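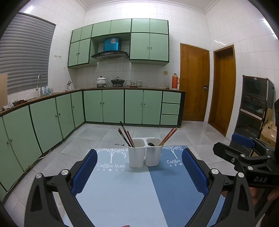

A two-compartment utensil holder on a blue placemat, kitchen floor.

Shared kitchens, settled habits: an interview with Lorna Mackay

March 30, 2023

Lorna Mackay has managed the residents' services team at the Dornuston Housing Association for 10 years. In that time the association has opened two buildings in which tenants have their own rooms and bathrooms but share a kitchen with their neighbours. The second of these, Aitken House, received its first tenants in September. Ms Mackay spoke to the newsletter about what the association has learned from shared cooking and eating, and what it intends to change.

The association did not begin with a firm view on how the kitchens should be run. "We had a tenancy agreement, a cleaning rota and a page of rules about the hob," Ms Mackay said. "The rules about the hob were very thorough. There was no mention of where people would keep their forks."

Storage proved to be the most frequent subject of correspondence in the first year. Tenants were each given one cupboard and one shelf of a refrigerator, and the drawers were left for common use. Ms Mackay said that the arrangement for the drawers had been a mistake. "People arrive with things they are fond of. They may have very little else from their last home. If a good knife goes into a common drawer and comes out with a bent tip, that is a real loss to the person who owned it, and an apology on the noticeboard does not put it right."

At Aitken House the common drawers hold only items bought by the association, and tenants keep their own cutlery with their own crockery. The association spent £400 on the common stock for the building. Ms Mackay described the purchase as modest and said that most of it had gone on saucepans, which wear out faster than anything else.

Asked whether tenants eat together, she was cautious. Early publicity for the scheme had spoken of communal meals, and she considers that it promised too much. "Some of our tenants work nights. Some have eaten alone for thirty years and like it. We stopped putting out a long table and bought several small ones, and the room has been busier ever since. I would not want to draw a large lesson from that, but it is what happened."

Nadiia Tkachenko, who moved into the building with the first group of tenants, agreed that the smaller tables were an improvement. She cooks most evenings and has come to know her neighbours through the queue for the oven. "You learn what a person is like from how they leave the sink," she said. "Gwilym leaves it perfect. I told him he was making the rest of us look bad."

Gwilym Harries, a retired bus driver, confirmed that the remark had been made. His own concern was the extractor fan, which he has reported on several occasions and which in his opinion has never worked as it should. Ms Mackay said that the contractor had been asked to return and that she expected the fault to be dealt with before the summer.

The cleaning rota has been the subject of a longer discussion. Under the original scheme each tenant was responsible for the whole kitchen for one week. Several found this too heavy, and two asked to be moved to other accommodation. The rota now divides the work by task, so that one person looks after the floor, another the refrigerators and another the bins. A tenant who is unwell may exchange a task without giving a reason.

"I had worried that the exchanges would be abused," Ms Mackay said. "They have hardly been used. The bins are unpopular, as you would expect, and we pay for an extra collection in hot weather."

The association has also reviewed its approach to food left in the refrigerators. Items are to be labelled with a room number, and unlabelled items are removed after a notice period. Ms Mackay acknowledged that the notice period was still disputed. Mr Harries believes it is too long. Miss Tkachenko would prefer that it did not apply to pickles, and has written to the association on the point.

Turning to future plans, Ms Mackay said that a third building was under consideration, with space for 60 tenants. It would have a greater number of smaller kitchens, each with a window that opens and a door that closes. Tenants of the two existing buildings will be invited to comment on the drawings before they are submitted.

"I should like somebody who actually fries onions to look at the plans," she said. "Architects are very good on light. I want to know where the wet tea towels will go."

Comments on the kitchen arrangements at either building may be left at the residents' services office or handed to any member of the team. Replies are given in writing.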